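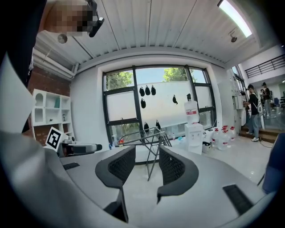 Bright room, large window

First time at the Vonus festival in May – stay in Skomton or drive in each day?

Posted by Wanting Yao
2024-03-12

Hello everyone, and thank you in advance for reading all of this, I know I go on a bit. My sister and I have been talking about going to Vonus for years. We first heard of it from a fiddle player we met in a hotel bar when we were both still in school, and every spring one of us had an exam or a new job or a wedding to go to. This year we have both cleared the whole weekend and bought the passes, so it is happening!

What I can't work out is where to sleep. The festival page says Skomton is "within walking distance of all stages," but when I look at the map the river stage seems a good way out of town on the other side of the bridge. Skomton itself looks tiny (I read somewhere that the population is 2511) and everything I've found there is either a room in somebody's house or already gone. Endau is the bigger town down the highway and has regular hotels with regular prices, and we will have a car.

So, would you stay in Skomton and pay more, or stay in Endau and drive in? My sister doesn't love driving at night and I am going to want a beer at some point, so whoever drives is going to be me until the beer and her afterward, which is not a great plan. We also care a lot about the late sets, more than the daytime ones. And if anybody has thoughts about food I would love to hear them, we are both the sort who plan a trip by meals. I've seen people mention a place called Dong but couldn't tell whether it was a restaurant or a stage.

One more thing, and then I'll stop. Is it muddy? I have a pair of nice boots and a pair of ugly boots and only room for one.

Mingxuan Mao

Skomton. Book it now. Parking is a pain. Ugly boots.

Gwilym Yorath

Oh, I am so glad you're finally going! I've been to a good many of these and my wife and I still get giddy the week before, so please forgive me if this gets long.

I would stay in Skomton if you can possibly manage it. We tried Endau our first year for the same reason you're thinking of it, the nice clean hotel with the breakfast and the ice machine, and the driving in was perfectly pleasant. It was the coming home that did us in. The festival lot is a hayfield with one gate. When the last band on the main stage finishes, everybody walks to that field together, and you sit there with your lights on looking at the bumper in front of you. We missed the second half of a lovely accordion set the next night just so we could beat the line, and I have regretted it ever since. If you care about the late sets, that alone ought to settle it.

Now, about the rooms that are gone. They aren't all online. Quite a few of the people who rent out a spare room for the weekend still do it through the notice board at the library, and the librarian is happy to read you the cards over the phone if you call in the morning and are nice about it. That's how we found ours. It was on the second floor over a garage, with the sloped ceiling and a fan that sounded like a small airplane, and we were as happy as could be. Ask whether there is a porch! People drift home from the stages with instruments still in their hands, and some of the best music I heard all weekend came from the steps across the street well after I should have been asleep. 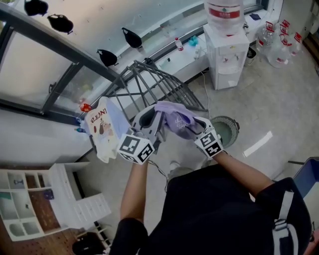
Purple cloth, white package and a wire rack by the window

As for walking, you've read the map right. The main stage, the church and the school gym are all close together and you can wander between them with a lemonade. The river stage is across the bridge and it's a proper walk, a half hour at my pace (I have a bad knee and I stop to talk to dogs). There are 2 shuttle buses that go back and forth, but they fill up before the big names, so if there is somebody you really want to see out there, go one act early and bring something to sit on. You'll very likely end up enjoying the earlier act more anyway. That is how I came to own every record by a washboard trio I'd never heard of.

Dong is a restaurant! It's on the corner by the hardware store, it does dumplings and noodle soup, and during the festival they put a window in the side wall to use so you can order from the sidewalk. The line looks terrible and moves fast. Get the soup if the evening is cool, and it often is in May, whatever the afternoon tried to tell you. Take a sweater to everything. My wife would want me to say take two.

For the other meals, the church supper is a treat and you don't need to belong to anything to go. They do ham, beans, slaw and pie. Go early for the pie, and if there is rhubarb, have the rhubarb. The trucks on the main field are fine, a little dear for what you get – I paid over 30 dollars for lunch for the pair of us last year and it was mostly fries.

Mud depends entirely on the week before. The main field drains well, but the path down to the river stage does not, and it gets slick on the slope by the willows even when the rest of town is dry. So I agree with Mingxuan on the boots. Wear the nice ones in the car if you can't bear to leave them home!

Do come find us if you like. We're usually on the left side of the church, near the back, where you can get out easily between songs. I'll be the one with the knee.

Edit Csizmadia

I'm going to be the odd one out and speak up for Endau, at least a little. Gwilym is right about the hayfield, it is miserable, but there's a late bus that stops outside the Skomton post office and goes down the highway to Endau, and it makes the whole thing much easier. We left the car at the hotel all weekend and rode the bus both ways. You buy the ticket from the driver and he prefers cash. It wasn't crowded either night, which surprised me.

The catch is that the last one leaves before the jam session in the gym winds up, so if you are the stay-to-the-very-end kind, you would have to choose. We're not, so we never minded. I like a quiet room and a real shower after a day in the sun, and in Skomton you don't always get either one, with the porches Gwilym is so fond of. I do check the timetable before I go every year, the times have moved around on us before.

I didn't care for the noodle soup at Dong, it was too salty for me, but the dumplings are very good and I would have them again tomorrow.

Wanting Yao

Thank you all so much, this is more than I hoped for! I called the library this morning and there was one card left on the board, a room with twin beds and, yes, a porch. The lady who owns it is going to call me back tonight once she has talked to her son about the dates. If it falls through we'll do Endau and the bus, and I'll bring cash. Ugly boots are by the door already. Gwilym, we will look for you on the left side of the church.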